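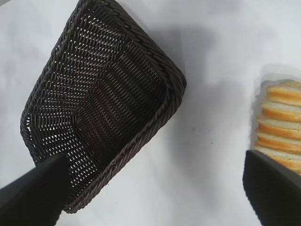 Dark brown woven basket with a braided rim, on a white surface.

Packing and basket assistant (part-time), Ralarel workshop, Vondbridge

Ralarel is a small shop for gift baskets. We sell to hotels, offices and private customers, and before the holidays we must prepare 200 baskets. For this reason we are looking for 2 persons who like quiet work with their hands and who have a good eye for small faults.

Your tasks:
Check every basket before it is filled. Please look at the weave on the walls, at the corners and along the whole rim. Broken strands are cut clean or the basket is put aside.
Wipe the baskets inside and outside with a soft cloth.
Fill them according to the order sheet and close them with the ribbon of the customer.
Keep the packing table clear at the end of the shift.

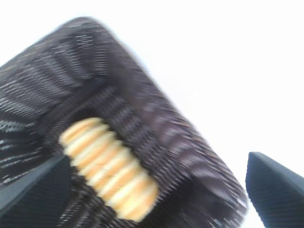 Dark woven piece with a cream and tan ribbed part in the middle.

Not all of our baskets have the same weave, and some have lighter parts between the dark strands. You will learn the differences in the first days, so experience with wickerwork is welcome but not necessary. More important for us is that you are patient and that you tell us when something is damaged.

What we offer:
Work in shifts of five hours, mornings or afternoons, as you prefer.
Paid training with Marius Lungu, who is responsible for the workshop.
A contract until the end of January, with the possibility to stay longer.
Tea, coffee and a warm room for the breaks.

You should be able to stand for a longer time and to lift a full basket. Basic English is enough, and many of us also learned it late.

Please send a short letter with your telephone number, or bring it to the workshop at 52 Ciobanu Street. A resume is useful but we do not insist on it. Applications are accepted until 12/3/23.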